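Setting up a felt-tip station on a table

Felt-tips are easy to look after if they have one place to wait and one place to go afterwards. You need a sheet of brown paper, a shallow tray and a clear plastic cup.

Cover the table first. Lay the paper flat and leave a little of the tabletop showing at the edges, so you can lift it by a corner later. We buy ours on the roll from Droltton — 100 metres lasts us well over a year.

Put the tray on one side and the cup on the other. Lay the pens in the tray side by side, all pointing the same way, with a gap between them.

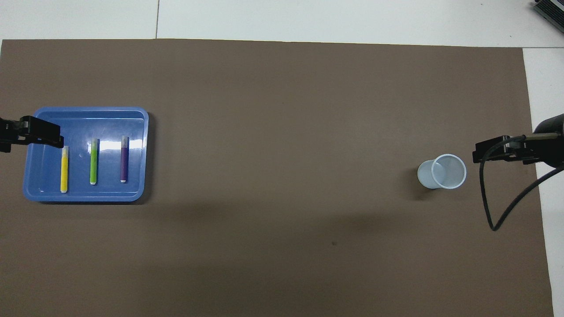 Yellow, lime green and purple in the blue tray, with the cup across from it.

Check each cap before the pen goes down. Push until it clicks. A pen left uncapped overnight is usually finished, although water-based ones sometimes recover if you stand the nib in a saucer of warm water for a minute.

Move the pens to the cup one at a time.

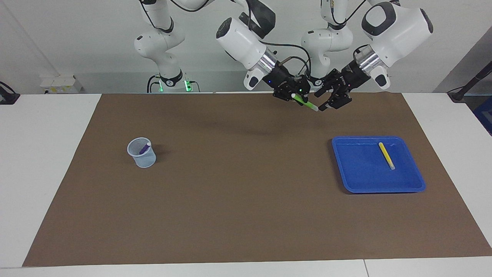 A small cup is fine for three pens. With more than that it gets top-heavy, and a heavier pot such as the Uzor one is better. Long pens will lean whatever you use.

When the paper is covered in marks, fold it inwards and put down a fresh piece.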